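Wekero control stack: FAQ

Last big edit 25 August 2021. Ask Segundo Cuadros if something is wrong, or just fix it and push. Names used below: **Wekero** = the whole stack. **Warness** = the planner. **Agudelo** = perception. **Galtura** = log viewer / replay. If you came here for the install steps, those are in the readme, not here.

## Setup and startup

**Planner dies right away with "no model loaded". Why?**

Robot model path is not set. Check `warness.yaml`, the `model_dir` line. Has to be an absolute path. Yes, still. Relative paths work from the repo root and break everywhere else, so don't.

**Which order do I start things in?**

Agudelo first, then Warness, then the hand drivers. Galtura whenever. If the drivers come up before the planner they sit in hold and you have to clear it by hand (`wk clear --both`). Annoying but safe.

**One hand shows up, the other doesn't.**

Usually the bus IDs. Both hands ship with the same default ID. Plug in one, rename it, then plug in the other. If you already did that, pull power on the missing hand for ten seconds and try again. Still missing: look at the connector before you look at the code. I lost an afternoon on that one.

**Do I need the GPU box?**

For perception, yes, if you want it at full rate. For planning, no. Warness is all CPU. On a laptop Agudelo will run but the pose updates get lumpy and the grasp checks start timing out.

## Control

**What rate does the hand loop run at?**

750 Hz on the drivers, 60 Hz for the targets coming down from the policy side. The driver interpolates between targets. Don't try to push targets faster, the queue just fills and you get lag that looks like a tuning problem.

**Can I change the grip force while a motion is running?**

Yes. `set_grip` is live. It ramps, does not jump. The ramp time is in the hand config, and if you set it to zero you'll get a slap instead of a squeeze. Thin plastic cups do not like this.

**Why is grip limited per object and not per finger?**

Because per finger was a mess. We had it until July. Every new object meant a table of numbers that only one person understood. Now you give the object class one ceiling and the driver splits it by contact. Per-finger override is still there (`grip.override`) for people who realy want it.

**The idle arm drifts during long holds.**

Gravity comp. Re-run the payload calibration on that arm with nothing in the hand. If it drifts only when the *other* arm is loaded, then the torso link mass is wrong in your model file. Pull the current one.

## Perception

**How does the fill check work?**

Agudelo crops around the held cup, finds the liquid edge, gives back a fraction of cup height plus a confidence. Warness only acts on it when the confidence has held up for a few frames in a row. Default stop is at half, see `fill.stop_at`. No force sensing in that loop yet.

Ribbed cups are the hard case. The ridges bend the liquid edge and so does a shiny base plate underneath, so the raw estimate hops up and down. There's a median filter on it, leave it on. Dark stream coming off a mirror-bright spout is a second source of junk. The crop mask takes out everything above the rim.

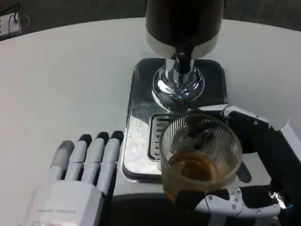

**Where do the logs go?**

`~/wekero/runs`, one folder per run, named by start time. Galtura picks up new ones when you hit refresh. Old runs are never deleted on their own so watch your disk.

**Can I train my own fill model?**

Yes, script is `agudelo/train_fill.py`. Our current one came from 243 labeled clips, which is not a lot. Clear cups make up most of it. Opaque mugs are not supported and you will get a confident wrong answer, so set `fill.enabled: false` for those and stop on a timer.

**It says the confidence is low but the picture looks fine to me.**

Check exposure. Auto exposure hunts when there's a lot of white table in view. Lock it. The lock value goes in the camera file, not in the Agudelo config (yes they are two different files, sorry).

**Do I need markers on the dispenser?**

No. It used to. Now the spout pose comes from the model fit, and you set it once per table layout. Move the dispenser, redo the fit. Takes a minute. If you skip this the cup ends up next to the stream and Warness has no idea.

## Planning

**Planner says "no path" but there's obviously a path.**

Three usual suspects:

- table height wrong in the layout file
- collision padding too fat (try 10 mm)
- the idle hand is parked in the way

The last one most often. The idle hand counts as an obstacle like anything else. Either park it farther out or let the planner move both arms, `plan.both_arms: true`. Slower, but it finds stuff.

**Why does it slow down so much near the end of a reach?**

Speed scaling near contact. On purpose. You can raise the floor with `approach.min_speed`, but with liquid in the cup please dont. The tilt limit is a separate thing and stays on regardless.

**Can I record a motion by hand and play it back?**

Yes, `wk teach`. Playback goes through the collision check first and refuses if something has moved. Timing is kept as you taught it, except where the speed limits clip it.

**What happens if perception drops out mid-pour?**

Both arms hold, hands keep their current grip. The dispenser is not ours to switch off unless you wired the relay. Wire the relay. Instructions in `docs/relay.md`. Without it you get a stack calmly holding a cup while it overflows.

## Galtura

**Replay is out of sync with the video.**

Clock offset between the robot computer and the camera computer. Run `galtura sync` on the run folder, it writes a corrected copy and leaves the orginal alone. Long term fix is to put both machines on the same time server.

**How do I share a run?**

`galtura pack <run>`. Leaves out raw video by default, add `--video` if the other side needs it. Put the config files in the issue too, pasted as text. Screenshots of yaml get ignored.

**Can I diff two runs?**

Sort of. Joint traces yes, grip traces yes, perception output no. It's issue 49, open for a while. Patches welcome.

## Misc

**Left-handed version of the pour task?**

Flip `task.side`. The grasp mirrors fine. The park pose for the other hand does not, so set that yourself in the layout file.

**Is there a simulator?**

Yes for arms and hands. No liquid. The fill check gets fed a fake ramp so you can at least test the stop logic.

**Which branch should I be on?**

`stable` if you're running hardware. `main` breaks, mostly before demos.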